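Ochocientos metros cuesta arriba, y el caballo lo sabe 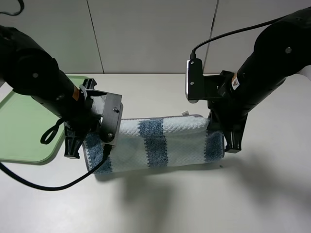
Una toalla a rayas, enrollada, sobre una mesa blanca.

La ruta de Hurklow a Kandavell tiene fama de amable. Se la dieron, sospecho, jinetes que la hicieron en coche. Son 2 días a caballo y 800 metros de desnivel, casi todos concentrados después de comer, cuando Mava, mi yegua, considera terminada su jornada laboral.

Mava costó 3.926 euros, silla aparte, y amortiza cada uno deteniéndose ante las bolsas de plástico. En el vado de Jibrin se paró por una piedra. La estudió, resopló y cruzó por donde el agua me llegaba a las botas (nuevas, por supuesto).

Conviene salir antes de las siete y llevar dos cabezadas: la buena y la que sobrevivirá. En el refugio hay agua, paja y una sopa de la que prefiero no opinar. En junio los tábanos se suman al grupo sin pagar inscripción.

La próxima salida es el 25 de mayo. Mava ya está herrada; a mí me falta recuperar la rodilla izquierda y comprar otras botas.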